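Home Threads Archive About

Reading time: 4 min

1/ Thread on numbering positions in a grid. I spent most of March renumbering the seed drawers at the Whitcombe store and the same four mistakes kept coming up.

2/ Mistake one is leaving the origin unstated. The old Whitcombe sheet said "drawer 14" and stopped there. Counting across from the top left gives one drawer. Counting down from the top left gives a different one. Both had peas in them.
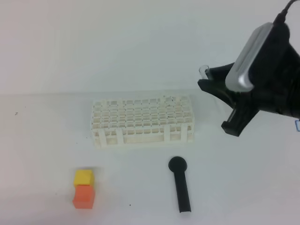

3/ Pick a corner, write it down, and mark that corner on the object. Symmetrical things need this most. Take a plain white tube rack: square openings in rows and columns, a long block that looks much the same if you turn it end for end. Position 1 means something only after one corner has been chosen and marked, and the mark has to stay with the rack when it moves.

4/ Mistake two is a single running number where a pair would do. "Row C, column 5" can be found by eye. "29" has to be worked out, and the working out depends on how wide the grid is. Add a column and every number past the first row is wrong.

5/ Letters for rows, digits for columns. Two digits if there's any chance of going past nine, so C05 and C15 sort correctly in a spreadsheet. C5 and C15 don't.

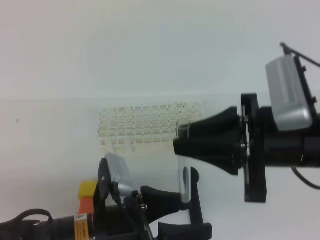
6/ Skip the letters I and O. They get read as 1 and 0 on a handwritten tag, and a soft pencil makes it worse. Skolilley, the label printing tool I use, has a setting for this under "row names." It's off by default.

7/ Mistake three: numbering from the side you happen to be standing on. Brollow had a shelf unit you could reach from both aisles. Each aisle had its own column 1. Stock went missing for weeks at a time and then came back.

8/ Fix for two-sided shelving: one front, declared, and labels on both sides that carry the same address. From the back the columns run right to left. People complain for a few days and then stop.

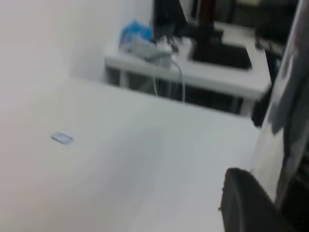 9/ Ctibor Vrabec replied that at Brombridge they put a gap in the sequence at every upright, so the columns go 01 to 04, then 11 to 14, then 21 to 24. The first digit is the bay. He says new bays go on the end and no old label has to change.

10/ I like that more than what I did. It wastes numbers, but numbers are cheap and relabeling isn't. The one drawback is that somebody reading the list will ask where 05 went. 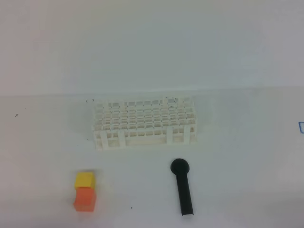
11/ Mistake four is reusing an address after the thing has moved. If a drawer is split in two, retire the old address and issue two new ones. Keep the retired one in the list with a date and a pointer.

12/ Print the scheme on a card and tape it to the grid itself. Ours was in a binder in another building.

13/ Next thread will be on tag materials. I have 15 samples outdoors and the paper ones have already gone.

Contact | Copyright, all rights reserved | Back to top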